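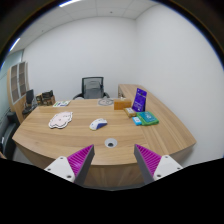 Le bureau d'angle Plondero appartient à la gamme de mobilier d'accueil et d'administration Pidus. Il se compose d'un plan principal à chant avant cintré et d'un retour fixé à droite, livrés en deux colis et assemblés sur place. Le décor est un bois clair à veinage horizontal, repris à l'identique sur le panneau de façade. Le passe-câbles rond à bague blanche se place près du bord avant, au centre du plan, de manière à laisser l'arrière du plateau disponible pour un présentoir vertical ou une boîte de mouchoirs.

## Plan de travail

Le chant avant décrit une courbe continue, sans arête vive côté visiteur. Le rayon est constant sur toute la partie centrale, puis s'ouvre progressivement vers le retour. Le plateau supporte une charge répartie de 100 kg. Les charges ponctuelles (imprimante, coffre de caisse) sont à placer de préférence au-dessus d'un piètement, et non au milieu de la portée.

Le fil du décor est orienté dans le sens de la longueur. Lors d'une commande complémentaire, préciser le numéro de lot inscrit sous le plateau : la teinte peut varier légèrement d'une fabrication à l'autre.

## Passe-câbles

La bague est emboîtée à force et se retire sans outil. Elle accepte les fiches secteur courantes, à condition de passer les câbles un par un. Avec une souris sans fil, l'ouverture peut rester libre ou recevoir l'obturateur Nuser, vendu séparément. Un second perçage peut être réalisé en atelier sur le retour ; il n'est pas repris après livraison.

## Retour

Le retour est prévu pour un appui contre un mur latéral. Il est solidarisé au plan principal par 3 platines en acier, vissées par-dessous. Version droite en standard, version gauche sur demande avec le même délai.

| Caractéristique | Valeur |
|---|---|
| Référence | Plondero 447 |
| Configuration | plan principal et retour |
| Chant avant | cintré |
| Passe-câbles | un, bague blanche |
| Charge répartie maximale | 100 kg |
| Platines d'assemblage | 3 |
| Version standard | retour à droite |

## Montage

Prévoir deux personnes. Présenter le retour en premier contre le mur, régler les vérins, puis approcher le plan principal. Les vis des platines ne se serrent définitivement qu'après contrôle du niveau sur les deux plans. Le panneau de façade se pose en dernier.

Sur sol souple, remplacer les patins d'origine par les patins larges du kit Hrytsenko.

## Entretien

Chiffon microfibre humide, eau savonneuse, essuyage immédiat. Pas de solvant ni d'éponge abrasive. Les autocollants et étiquettes se retirent à l'air tiède ; ne pas gratter avec une lame, y compris sur le chant.

## Commande

Le délai courant est de 3 semaines. Les commandes passées après le jeudi midi sont enregistrées la semaine suivante. L'atelier est fermé en février pour inventaire.

Demandes de perçage et version gauche : Thu Sầm, bureau d'études. Pièces détachées, bagues et platines : Duyên Kiều, service après-vente. Indiquer dans les deux cas la référence complète et le numéro de lot.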